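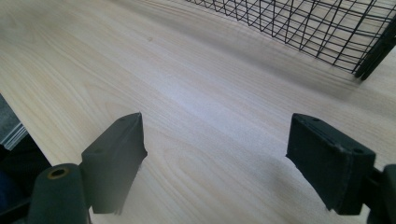 The hand-held gripper at the bench, fingers open, with the wire basket at the far side of the table.

Gripper Maintenance Technician (part-time, 24-month contract)
Cindau Handling, Wirkisby site
Posted 1 July 2025

Cindau Handling is looking for a technician to look after the hand-held grippers and the one fixed picking cell at our Wirkisby workshop. The job is bench work for the most part. You will inspect, strip, rebuild and set up grippers so that they close the same way at the end of a shift as they did at the start.

We keep 19 grippers in use. Each has two block fingers, and the fingers wear. Edges chip, faces get scuffed and mounting holes open up. Last year we replaced 782 fingers, and a good share of those could have stayed in service if the wear had been caught sooner. Your first task will be to write a wear limit for each finger type and get the operators to use it.

What the work involves

Checking finger faces and edges before each shift and logging the result.
Swapping worn fingers and squaring the new pair against the setting block.
Checking the screws in the posts and finger mounts with a torque driver. We do not use thread locker on the finger screws.
Measuring the opening at full travel and adjusting the stop if the two sides do not match.
Cleaning the slides with a dry brush. Oil attracts dust here and has cost us two bodies already.
Resetting the fixed cell after a tool change, including the basket pick routine.
Keeping the spares drawer stocked and placing orders with our supplier in Purkton.

Grippers that come back with a cracked body go to Purkton for repair. You pack them and fill in the fault sheet – a short note on what the operator felt is more use to them than a long one.

What we ask for

Two years of hands-on work with small mechanical assemblies. It does not have to be robotics. People have come to us from bicycle shops, sewing machine repair and dental equipment.
Steady use of calipers, feeler gauges and hex keys.
Clear handwriting or typing. The log is read by the next shift.
Able to stand at a bench for up to two hours at a time.

Experience with the Dong controller on the fixed cell is useful. If you have not used it, we will train you during your first month.

Hours and pay

The post is 19 hours a week, worked as mornings. Pay is set on the site technician scale and depends on experience. Tools are supplied. Safety shoes are paid for up to a fixed amount each year.

How to apply

Send a resume and one page describing a repair you have done, including what you measured and what you changed. Photos are welcome but not required. Applicants we want to meet will be asked to do a bench task of 40 minutes, setting a pair of fingers on a stripped gripper, followed by a short talk with the shift lead. We plan to have the new technician start in September.

Applications go to the Wirkisby site office, marked "Gripper bench." Please say which mornings you cannot work.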